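폴터, 신작 퍼즐 어드벤처 ‘주카리’ 플레이 통계 첫 공개… 엔딩 이후 콘텐츠 담은 무료 업데이트 내년 2월 배포

2023년 11월 12일

게임 개발사 폴터(Folter)는 퍼즐 어드벤처 게임 ‘주카리(Jukari)’의 대규모 무료 업데이트 ‘이오르다케의 집(House of Iordache)’을 내년 2월 PC판에 배포한다고 밝혔다. 콘솔판 업데이트는 같은 달 안에 순차 적용된다. 폴터는 이번 발표와 함께 개발 과정에서 진행한 장기 플레이 테스트의 결과 일부도 공개했다.

‘주카리’는 강을 따라 형성된 가상의 도시 틴우드(Tirnwood)를 무대로 한 1인용 게임이다. 플레이어는 도시 측량국의 신입 직원이 되어 홍수로 사라진 거리의 지도를 다시 그린다. 전투는 없으며, 주민과의 대화와 현장 측량, 문서 대조로 이야기가 진행된다. 지도에 잘못된 정보를 적어도 게임은 멈추지 않고, 이후 장에서 주민들이 그 지도를 그대로 사용하게 된다.

업데이트의 중심이 되는 이오르다케의 집은 본편 후반부에 외관만 등장했던 저택이다. 새 버전에서는 저택 내부 전체를 탐색할 수 있다. 본편을 끝낸 저장 파일이 있으면 바로 입장할 수 있고, 그렇지 않은 경우에도 제4장 ‘둑 위의 사람들’을 마치면 출입 허가서를 받는다. 저택 안의 가구 배치와 일부 대화는 플레이어가 본편에서 작성한 지도에 따라 달라진다.

폴터에 따르면 장기 플레이 테스트에는 모두 2,097명이 참여했다. 참가자는 집에서 각자의 속도로 게임을 진행했으며 기간 제한은 없었다. 이 가운데 엔딩까지 도달한 참가자는 826명이다. 나머지 참가자 중 상당수는 제3장에서 진행을 멈춘 것으로 나타났다. 제3장은 여러 시대의 지도를 겹쳐 비교해야 하는 구간으로, 개발진은 종이 지도의 축척이 서로 다르다는 점이 충분히 전달되지 않은 것을 주된 원인으로 보고 있다.

개발 총괄을 맡은 루타 그리가이테(Rūta Grigaitė)는 “제3장을 쉽게 만드는 방안도 검토했지만 퍼즐의 답은 그대로 두기로 했다”며 “대신 축척을 확인하는 과정을 앞 장에서 한 번 연습할 수 있게 했고, 메모장에 이전 지도를 고정해 두는 기능을 넣었다”고 말했다. 그는 또 “끝까지 가지 않은 분들의 기록도 빠짐없이 읽었다. 어디에서 껐는지보다 끄기 전에 무엇을 하고 있었는지가 수정에 더 도움이 됐다”고 덧붙였다.
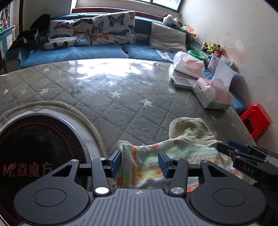 마름모 누빔 천 위에 투명 덮개를 씌운 테이블.

이번 업데이트에는 제3장 개선 외에도 편의 기능이 다수 포함된다. 오랜만에 접속한 플레이어를 위한 ‘지난 업무 일지’는 마지막으로 저장한 시점까지의 사건을 측량국 일지 형식으로 정리해 보여 준다. 일지는 플레이어가 실제로 만난 인물과 열람한 문서만 다루며, 아직 발견하지 않은 내용은 기록하지 않는다. 장별 다시 하기도 추가된다. 한 장을 다시 진행하더라도 기존 저장 파일은 별도로 보관된다.

힌트 체계는 2단계로 바뀐다. 첫 단계에서는 살펴볼 장소를 알려 주고, 다음 단계에서는 비교해야 할 문서의 이름을 알려 준다. 정답을 직접 표시하는 기능은 없다. 힌트를 사용해도 업적이나 엔딩에는 영향을 주지 않으며, 설정 메뉴에서 힌트 버튼을 완전히 숨길 수도 있다.

글자 크기 조절 범위는 지금보다 넓어진다. 지도 화면의 등고선과 수로는 색상 외에 선의 모양으로도 구분할 수 있게 된다. 컨트롤러로 지도를 그릴 때 커서가 격자에 맞춰 움직이는 보조 옵션도 들어간다. 이 옵션은 기본적으로 꺼져 있다.

이야기 부분의 집필은 본편에 이어 진트라 메츠(Dzintra Mets)가 맡았다. 저택에서 발견되는 편지와 영수증, 가계부 등 새로 쓴 문서는 약 500건이다. 메츠는 “이오르다케 가문은 본편에서 이름만 자주 나오는 사람들이었다. 이번에는 그들이 무엇을 사고 누구에게 돈을 빌렸는지를 먼저 정한 다음 대화를 썼다”고 설명했다. 모든 문서를 읽지 않아도 저택의 이야기를 마칠 수 있으며, 읽은 문서는 측량국 서고에서 다시 열람할 수 있다.

음악은 저택의 층마다 다르게 구성된다. 1층에서는 건반 악기를 중심으로 한 곡이, 위층에서는 같은 선율을 느리게 편곡한 곡이 흐른다. 지하 창고에는 배경 음악이 없고 물소리와 발소리만 들린다. 새 음원은 업데이트 배포일에 맞춰 게임 안의 음악 감상 메뉴에 추가된다.

폴터는 업데이트 이후에도 익명 진행 통계를 수집한다. 수집 항목은 장별 시작과 완료 여부, 힌트 사용 여부, 마지막 저장 위치이며 대화 선택이나 플레이어가 지도에 적은 글은 포함되지 않는다. 통계 전송은 최초 실행 때 동의한 경우에만 이루어지고 설정에서 언제든 해제할 수 있다. 회사는 엔딩 도달 현황을 공식 홈페이지에 정기적으로 게시할 계획이다.

기존 저장 파일은 새 버전에서 그대로 사용할 수 있다. 다만 새 버전에서 저장한 파일은 이전 버전에서 열리지 않는다. 사용자가 제작한 지도 장식 가운데 일부는 업데이트 직후 정상적으로 표시되지 않을 수 있으며, 폴터는 제작자를 위한 변환 안내서를 배포 전에 공개하기로 했다.

‘이오르다케의 집’은 ‘주카리’ 본편 구매자에게 무료로 제공된다. 별도의 유료 판본은 출시하지 않는다. 한국어를 포함해 본편이 지원하는 모든 언어로 자막과 문서를 볼 수 있으며, 음성은 본편과 같이 영어로만 제공된다.

회사 소개
폴터는 이야기 중심의 1인용 게임을 만드는 독립 개발사다. ‘주카리’는 폴터가 개발과 배급을 모두 맡은 첫 작품이다.

보도 관련 문의
폴터 홍보 담당. 게임 화면과 로고, 리뷰용 코드는 공식 홈페이지의 보도 자료실에서 신청할 수 있다.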